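Visit to the sidewalk robot group at Vallumwood

In July I spent an afternoon at the Vallumwood lab in Devville, which had opened its doors to people who work on delivery and campus robots. I went because our own small fleet keeps stopping for no good reason, and the group has been working on that problem. Hilde Van der Linden runs it. Sandro Sanna and Ladan Hassanpour did most of the talking.

The visit began at 1:30 with coffee and a short talk, then moved to the simulation room. The group trains its navigation policy in a rendered city district called Oltirska and tests it there before anything goes outside.

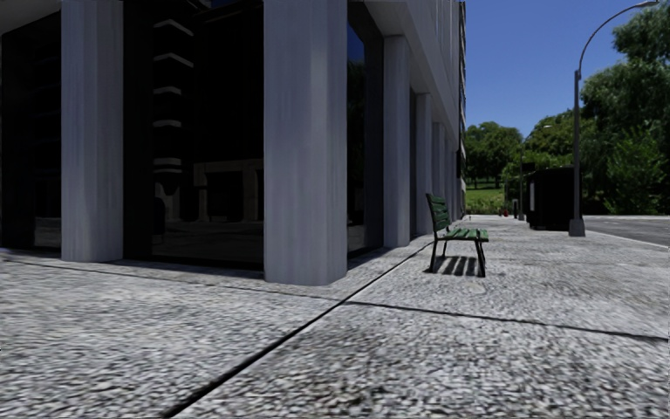

The method is a change in how the policy is scored during training. A standard setup penalizes every near contact the same way, so the robot learns to keep far away from everything and freezes when the space gets tight. Hassanpour's version splits the penalty in two, one part for fixed objects and one for anything that can move. A bench or a lamp post can be passed close by at normal speed. A person gets more room, and the robot slows down early. She used the stretch of pavement with the green slatted bench as her example, where the old policy would swing wide toward the curb and the new one keeps a straighter line between the bench and the street lamp. Bart De Graaf, who built the streets, said the dark glass along the building is there on purpose. Reflections gave the earlier depth model trouble, and he wanted them in the training set from the start.

The test set has 323 episodes. Each one gives the robot a start point, a goal and a time limit, and no episode reuses a route from training. Sanna ran three of them for us on the wall screen. In the second, the robot waited longer than I would have liked before moving off, and he said so before I could ask.

The main result is that needless stops fell by 30 percent compared with the single-penalty policy. The contact rate did not change. Van der Linden was careful to say this is a simulation result and that the outdoor trials are too few to report.
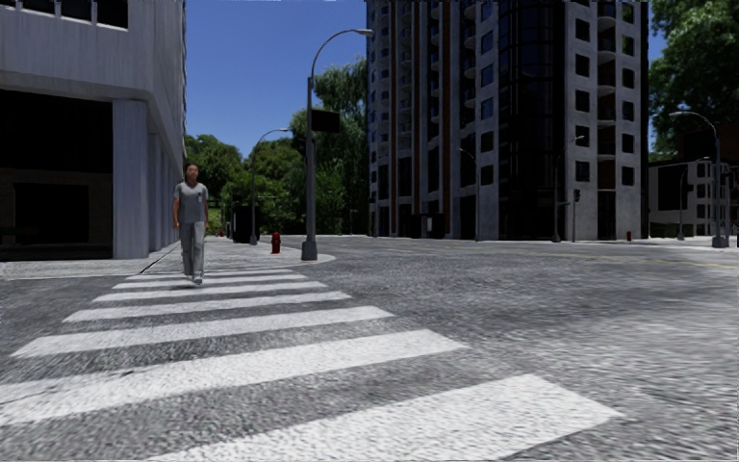 Crossings are handled separately. The policy does not decide by itself when to enter a road. A second module predicts where each pedestrian will be over the next 4 seconds, and the robot goes only if its own path stays clear of all of them. Marloes Boersma works on this part. Her pedestrians do not all walk at one pace, and a few change their minds halfway, which she added after the first outdoor runs.

I asked about groups, where people walk close together and split up late. Boersma said the module treats them as individuals for now and does worse there. Someone else asked about rain and was told that wet pavement is not in the simulator yet.

We finished in the workshop, where two of the robots were on stands with their covers off. The wheels are larger than ours and the computer sits lower. I took down the motor part numbers for our technician. The training code is due out once the paper has been reviewed, and I have asked to be put on the list for it.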